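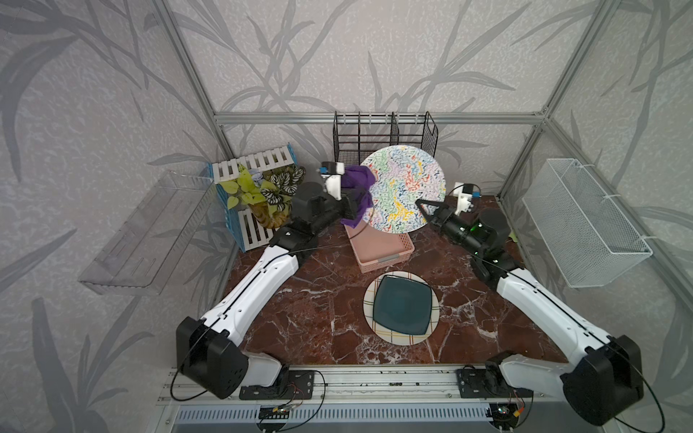 A patterned plate and a purple cloth

Washing hand-painted plates every day – is it safe for the colours?

Posted by Kongkaew, 18/05/2026

Hello everybody. I have inherited a set of 20 dinner plates from my aunt. They are white with a lot of thin painted lines in many colours. She kept them in a cabinet and almost never ate from them, but I would like to use them for normal meals with my family.

My problem is that I do not know if the colour is under the glaze or over the glaze. On the back there is only the number 1327 and a small mark that I cannot read. When I move my finger over the front I feel the lines a little bit on 3 of the plates, and on the others I feel nothing. I have washed one by hand with warm water and ordinary dish liquid and I saw no change. My husband wants to put them all in the dishwasher. We have very hard water in our part of Adelaide, if this matters.

Also, is it a risk to eat from them? I have read about lead in old paint and now I am a little worried.

Flerkolley

If you can feel the lines, then on those plates the decoration is most likely over the glaze. This kind is fired at a lower temperature and it wears off. I would keep those out of the dishwasher completely. The detergent is quite rough and after a year or two the colours go dull, first the reds in my experience.

For the smooth ones, hold the plate under a lamp and tilt it slowly. If the shine is the same over the paint and over the white, it is a good sign that the colour is under the glaze. Then you can try one plate in the dishwasher for a month, on the short programme, and compare it with one from the cupboard.

About the lead: the home swab kits from the hardware shop are not very reliable on ceramics, they can miss it. A laboratory can do a leaching test, but it costs money and you should ask the price first. Until you know, please don't serve tomato, vinegar or lemon on them, and don't leave food on them overnight. Cake for a birthday I would not put there either, if small children are eating it.

With hard water dry them straight away with a soft cloth, otherwise you get grey spots. Put a piece of felt or a paper napkin between the plates when you stack them.

Nunov

Just use them, plates are for eating. My mother washed hers maybe 1000 times and they look fine.

Iltudo

I agree with Flerkolley about the test, and would add one thing. Do not put them in the microwave before you know what paint it is. Some colours have metal in them – gold is the famous one – and it can spark. Mine left a brown line on the rim and it never came off, also not with baking soda.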